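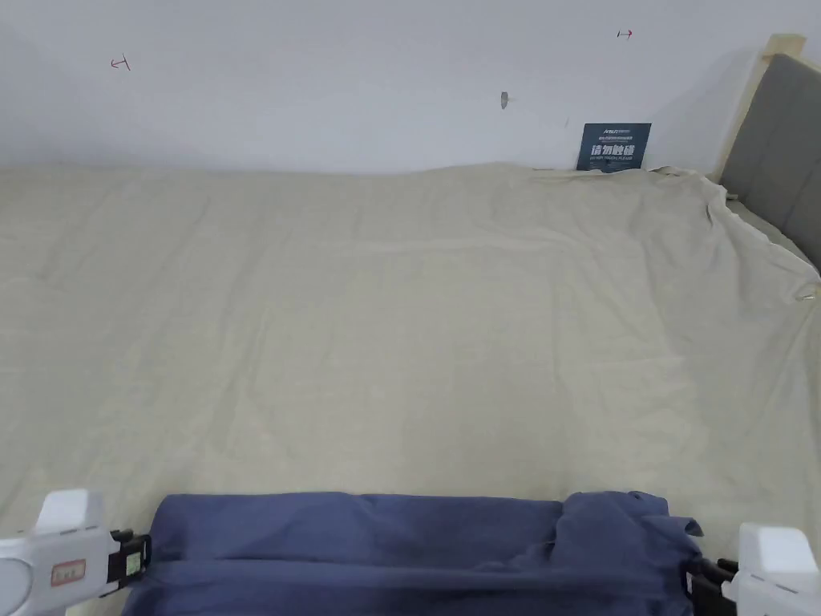
Foltia handheld gripper kit: anyone using it for cloth work?

Board: Home robotics > Kit and hardware

pegbasket
We've had a pair of Foltia grippers on trial for 5 weeks and have to say by 10th March whether we keep them. For those who haven't come across them, you hold one in each hand, do the job yourself, and the recordings go off to train a two-arm setup. Our jobs are all laundry: shirts, pillowcases, tea towels. Mostly folding, some spreading out flat.

What I'd like to know is how they hold up over months. Ours have been fine mechanically. The jaws close evenly, and I can pick up a single layer of cotton from a flat surface most of the time. Two layers of jersey is a different story.

My complaints so far are the weight at the end of a session and the thin manual. There is one page on cloth and it says to "grasp near the corner".

tern_and_rook
We bought two pairs last April. Still going. We have replaced the jaw pads once on each and had one trigger spring go slack. Foltia sent the spring without charging. The pads we paid for.

For shirts, I would forget the corner advice. Take hold a little way in from the edge, or the hem slides out when you pull it taut. You also want some cloth bunched in the jaw. It looks untidy on the recording but it holds.

millpond66
I'd disagree with that. If you train on bunched grips you get a robot that bunches. We had to throw out a good part of our early shirt data because every fold came out with a crumpled end. Go for a clean pinch on the edge and accept that you'll drop a few.

tern_and_rook
Depends what you need at the end of it. Ours only has to get the shirt spread and folded in half. If you are folding for a shop shelf then yes, pinch the edge.

pegbasket
We're somewhere in between. It has to look decent in a drawer.

What surface are you both using? We work on a bed with a plain cream sheet. I like it because dark shirts stand out well. The trouble is that the sheet moves when you drag anything across it, and you get ridges that weren't there at the start.

millpond66
Table with a felt cover. Beds are awkward because the mattress gives under the gripper and you end up scooping. Having said that, if the robot is meant to fold on beds then you should record on beds.

quietlathe
Bed here too. Clip the sheet down at the headboard end and tuck the rest as tight as you can. It will still wrinkle, but less. I wouldn't smooth it out perfectly before every take. A few creases in the background do no harm and the model has to cope with them sooner or later.

Has anyone compared these with the Sorkano ones? I was quoted a price for both and the Sorkano pair came out dearer, but with a longer warranty.

hobbin
I've used both. The Sorkano is lighter and nicer in the hand. The jaw is narrower, though, and on anything bigger than a tea towel it twists the cloth. For towels I'd choose the Sorkano every time. For shirts and bedding, the Foltia.

The Foltia software is the weaker part. Uploads stall if you leave more than one session in the queue. I do one session, upload it, then start the next.

quietlathe
Useful, thanks. Did you find the stalling went away with the newer version?

hobbin
Less often, but it still happens. Last month I recorded 69 shirt folds in one go and had to send 6 of them again by hand.

millpond66
I've not seen that at all, on a wired connection. Might be worth trying before blaming the software.

hobbin
Mine is wired.

pegbasket
We've had stalls as well, on wireless. I'd put it down to our router.

Next question. Foltia offers a paid review service where they go through your recordings and mark the bad ones. Has anyone paid for it?

tern_and_rook
Yes, for one batch. They were quick, but they marked anything with a re-grip as a failure, including takes where the fold was good. We put half of them back. We have used Ferri since, as they do the same job for any make of gripper and let you set your own rules for what counts as a bad take.

millpond66
I found the Foltia review worth the money. If somebody is new to this, strict marking is what they need. A re-grip in the middle of a fold usually means the first grip was poor.

tern_and_rook
With a shirt you have to re-grip. You can't get from spread out to folded without letting go at some point.

millpond66
Letting go between steps is fine. I mean losing it and snatching it back.

tern_and_rook
Then we agree on that much. They didn't separate the two when they marked ours.

quietlathe
If weight is the main complaint, there is a wrist strap from Hornport that fits the Foltia body. It takes some of the load off the thumb. It does get in the way when you reach low across a bed, so try one before buying two.

pegbasket
Thanks, I'll order one strap. I'm leaning towards keeping the grippers and skipping the review service. I'll ask Ferri for a quote on our shirt recordings first, and do one batch with edge pinches and one with the cloth bunched to see which folds better. Will post the results when they're in.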